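Gripper width, second attempt

Since February I work on the part of our software that turns recorded handheld demonstrations into commands for the arm. For this post I want to write down what I learned about the gripper width, before I forget it.

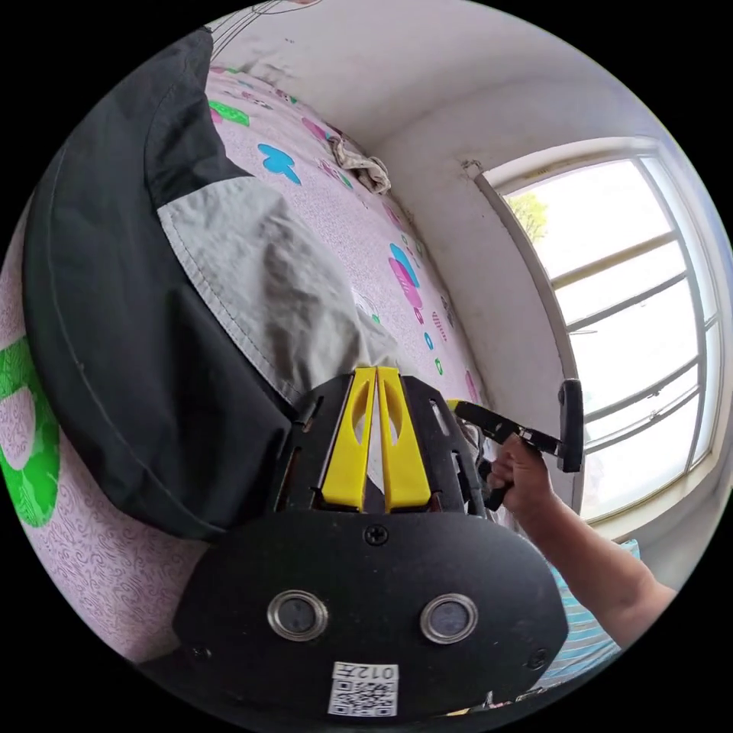
The first version of my code took the width of the fingers in every recorded step and sent it to the controller as a target. With hard objects it was fine. With cloth it was bad, as the fingers close almost fully on a thin fabric and the signal is nearly flat. My planner, which is called Vallum, read this flat part as "nothing happens" and cut it away when it made the trajectory shorter. So the arm lifted before it had a good hold of the sleeve.

I changed two things. The segment cutter now looks at the speed of both hands together, and it keeps 16 steps before and after each closing. I also stopped smoothing the width, only the pose is smoothed now.
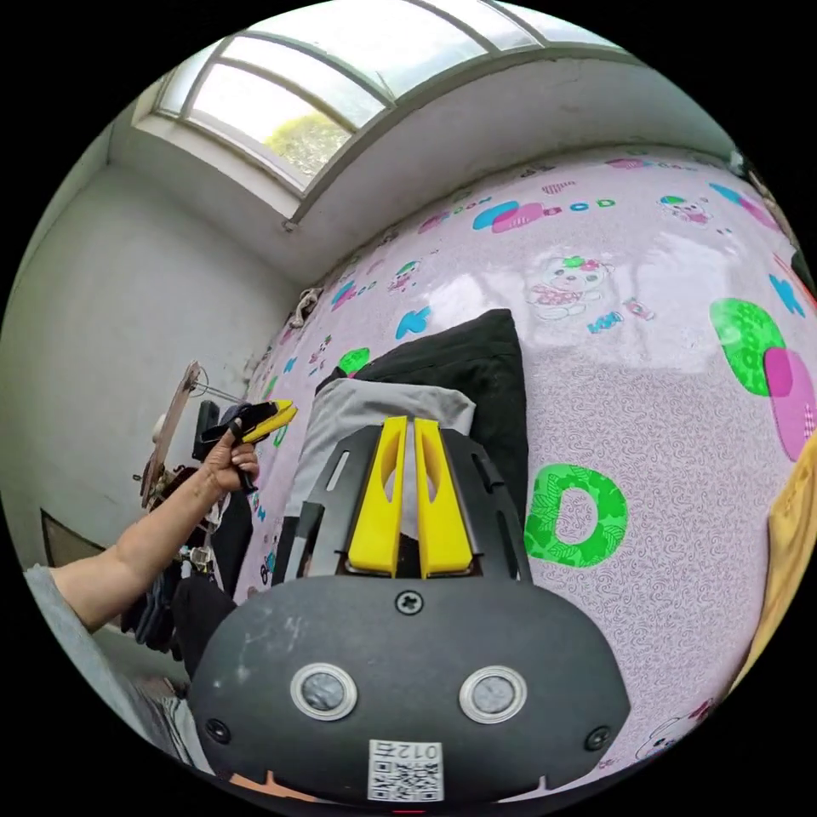
Réka Illés wrote to me that the smoothing was never the real problem, and that I should first check the delay between the left and the right stream. She was right to ask. I found a delay of 2 steps in 6 of my recordings, always the right hand behind the left. I corrected it in the loader and trained again during the night.

The new policy is calmer when both arms hold the same jacket. It still pulls too much at the hem, and I don't know yet if this comes from the data or from my controller gains. 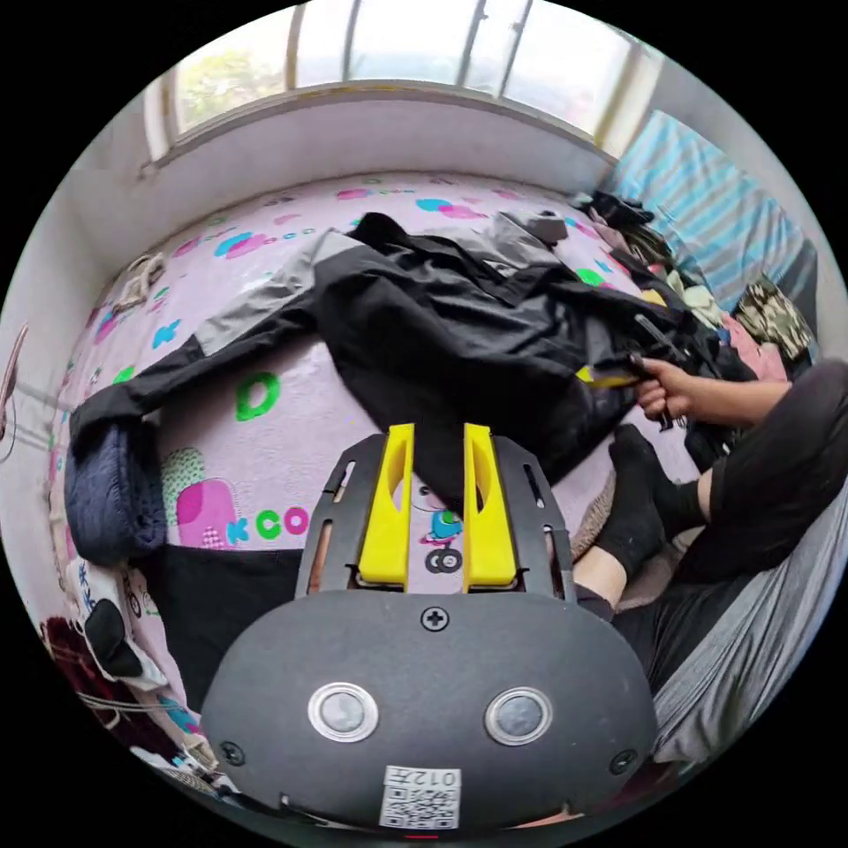
Onyekachi Iyamu asks in the comments whether the loader could refuse a recording when the two clocks don't agree. Yes, and I will add it this week, with a warning first and an error later.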